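8 November 2018, Sornside library, upstairs room. Talk on keeping a small repair stall going. Slot is half an hour plus questions.

## Start

Say hello, thank Zawadi Chege for the invitation. Ask who has run a stall before and who is thinking of it. If mostly beginners, skip the part on insurance and leave the handout.

Who I am: helped set up the Poltine repair stall, still do the bookings. I don't mend much myself. Lamps and zips.

## How Poltine started

- Two tables in the church hall, once a month, no bookings.
- First session was far too busy. People queued with toasters and went home with them unmended.
- Brought in a booking sheet for the second session. Half an hour per item, and a short form filled in before anyone picks up a screwdriver.
- The form asks: what is it, what does it do wrong, has anyone opened it already. The last question saves the most time.

(Pause for the sheet to go round. Ask for it back, I only have the one.)

## What people bring

Lamps, radios, coats, hoovers, chairs with a loose leg. In December it is nearly all fairy lights. Decide beforehand what you will turn away. We say no to microwaves and anything with a gas fitting, and we say it on the poster.

Tell the Nustholm story here if time allows: Tuulikki Pitkänen's group took everything in for a year, ended up with a cupboard full of other people's mixers, and had to ring round to get them collected. They now keep nothing overnight.

## Money

- Hall hire is the main cost. Ask for the off-peak rate, they often don't advertise it.
- Donations box by the door, on the way out.
- Spare parts: the owner pays, and we show them the receipt.
- Electrical testing: Dennis Gachanja does ours. Budget for the tester to be recalibrated.

## Setting up the tables

Slow down here, people like to write this part down.

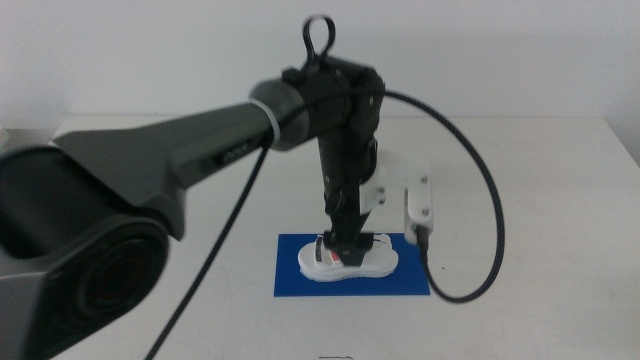

*Slide 7: a pale top and a small work area near the middle*

- Light-coloured tops if you can get them. Dropped screws show up.
- Keep the job in the middle and tools to one side, whichever hand the mender uses.
- Owner sits opposite and stays for the whole repair.
- Extension leads taped down before the doors open.
- Sewing goes by the window, soldering by the other window with it open.

## Questions

Likely ones: liability (see handout, page 2), how to find menders (ask at the allotments, worked for us), what to do when something can't be mended (tell them early, give them the tip's opening hours).

Mention Barnabás Kelemen's sewing evening at Mollel. Sign-up sheet is by the urn. Chairs need stacking by eight.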